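Drarnus table-clearing kit (Teuber two-finger gripper) – trial checklist
Site: Dukum canteen. Checked 2026-03-21 by Inmaculada Toledo.

1. Grip on curved rims – PASS, with doubts. The brochure says "any tableware." I would like that word "any" in the contract. Fingertips sit right at the rim of a pale vessel.
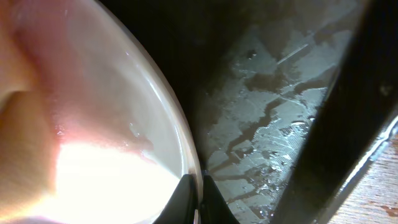
Putix replied that rim holds are normal for this gripper and that I should score the whole cycle. Fine, but a chipped bowl costs us, not them.

2. Liquids near the gripper – OPEN. Sealing rating asked for, nothing in writing yet.
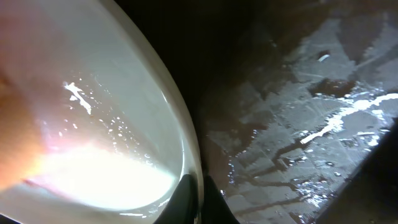

Item 2: droplets inside the vessel, liquid on the dark surface beside it.

3. Glare on glazed dishes – OPEN. Vendor claims shiny plates are no problem. Show me the error log.

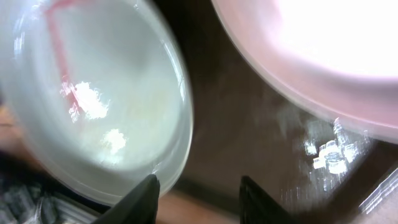

4. Soiled dishes, mixed sizes – NOT SCORED. The quoted 863 cycles came from their own bench. I want 200 on our tables before anyone talks about the 3,000 deposit.

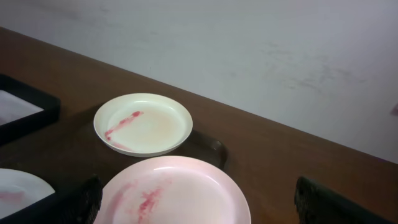
Item 4: bowl and plates with red smears, tray at far left.

5. Stop button within reach – PASS.

Retest in August if items 2 and 3 are answered.

Related items
Teuber finger pad wear sheet
Putix service plan, 3 tiers compared
Dukum floor slip check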